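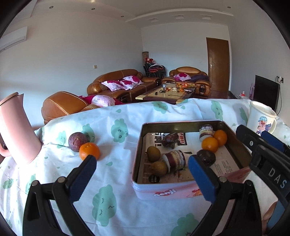
4.2 The tin as a place where food waits

Our coding scheme began with three places where food could be in a home: put away, being prepared, or being eaten. It survived the first home visit and part of the second. The trouble was the open tin on the table, which had food in it that had plainly left the kitchen and was in no hurry to reach anyone's mouth. For a while the coders marked such food as "being eaten" on the grounds that it soon would be. A recoding exercise in December showed that the two coders had very different ideas of soon.

We therefore added a fourth place, which the codebook calls a waiting container and which everyone on the Pedico project calls the tin, including when it is a bowl. A waiting container is open or easily opened, stands on a surface where people sit or pass, and holds food that needs no further cooking. Under this definition all 20 households in the Jutari sample had at least one. Nine had more than one, and the residents of those homes did not always agree on which was the real one.

The contents are harder to define than the container. Nutrition surveys tend to divide snacks into fresh and packaged, and the tin takes no notice of this. Figure 2 is typical of the mixed type: kiwifruit, mandarins and a passion fruit share a rectangular tin with stacks of round layered rice cakes and a wrapped snack bar. Fruit bowls, in the furniture-catalog sense of a bowl with fruit in it, were rare in our material. What we found were containers in which fruit was one of the tenants. When asked what they called the thing, residents mostly named it by its shape or its former contents, so that we have on record a "cookie box" which by the resident's own account had not held a cookie since before the family moved.

Lining was the next surprise. We had not planned to code for it and only began doing so after the fifth visit, so the earlier homes were recoded from photographs where the bottom of the container could be seen. Newspaper was the most common material, followed by paper towel and by the sort of thin tray that comes inside boxes of candy. Residents explained newspaper in terms of juice, crumbs, scratches and habit, often giving several of these in the same breath. One told us that it kept the fruit fresh, and on being asked how, said that her mother had done it. We have coded this as "tradition," although "freshness" was also defended at some length in the project meeting.

Lining matters for the argument because it shows the container being kept up. A tin with paper in the bottom has been treated as furniture. Somebody has to change the paper, and changing the paper means taking everything out, which is the only time most of these containers were sorted at all. Residents who used no lining described their sorting as "when it gets full" or, in one case, "when company comes," and the interview notes suggest that company had not come for some while.

The edge of the container turned out to be a weaker boundary than we would have liked. Food belonging to the tin, in the judgment of the people who lived with it, was often found beside it. In Figure 2 a mandarin and a wrinkled passion fruit are on the tablecloth, outside the box. Our first codebook would have made these a separate storage event. The residents we interviewed about similar arrangements were firm that the fruit outside was "with" the fruit inside and seemed a little sorry for us. The codebook now allows for what Tato, the annotation tool we used, insists on calling an overflow zone. It reaches as far as an adult hand laid flat beside the container. We admit that this unit was chosen because a coder had one available.

The overflow zone has uses of its own. Items were moved there to be dealt with first, to make room for a larger item, or because someone had picked them up and thought better of it. These are very different reasons and they leave exactly the same mandarin on exactly the same cloth. For this reason we make no claims about why any particular item was outside its container unless a resident told us, and we treat even those accounts with some care. People asked to explain the position of a piece of fruit will explain it, and they will do so with confidence.

Wrinkled fruit deserves a note of its own. In the first round, coders marked wrinkling as a sign of neglect, and passion fruit accordingly came out as the most neglected food in Jutari. Several residents pointed out that they were waiting for it to wrinkle. The variable was dropped for passion fruit and kept for everything else, and the neglect scores in Table 3 are lower and less interesting as a result.

Many homes also had food standing out on a second surface, usually a coffee table within sight of the first. Orange fruit was the usual resident there, as it is on the low table in the living room in Figure 2. Whether this counts as a second waiting container or as a remote part of the first was the longest argument of the study. The position adopted here follows the Koyama protocol, under which a cluster of items is its own site if a person seated at it would not have to get up to reach it. By this rule a sofa can create a storage site merely by being comfortable, and we have come to think that this is correct.

What the tin shares its table with was recorded but is analyzed only lightly. Cups and pitchers were the most common neighbors. Printed tablecloths were frequent, and the prints were cheerful to a degree that the interviews had not prepared us for. We looked for a relation between patterned cloths and the amount of food left out and found none, after two attempts, the second of which was made mainly because one of us had been so sure.

There are two limits to bear in mind. Visits were arranged in advance, and a tin that knows it is being visited may be fuller than usual. When we returned to five homes without much warning, the containers held less, although in one of them this was because the resident had been feeding the previous team of coders. The second limit is that the definition leans heavily on the container being open. Lidded tins were opened for us on request, generally with a remark about what we should not expect to find, and the contents were then offered around. Items eaten by members of the research team are marked in the data with the code RM and left out of the consumption totals in Section 5.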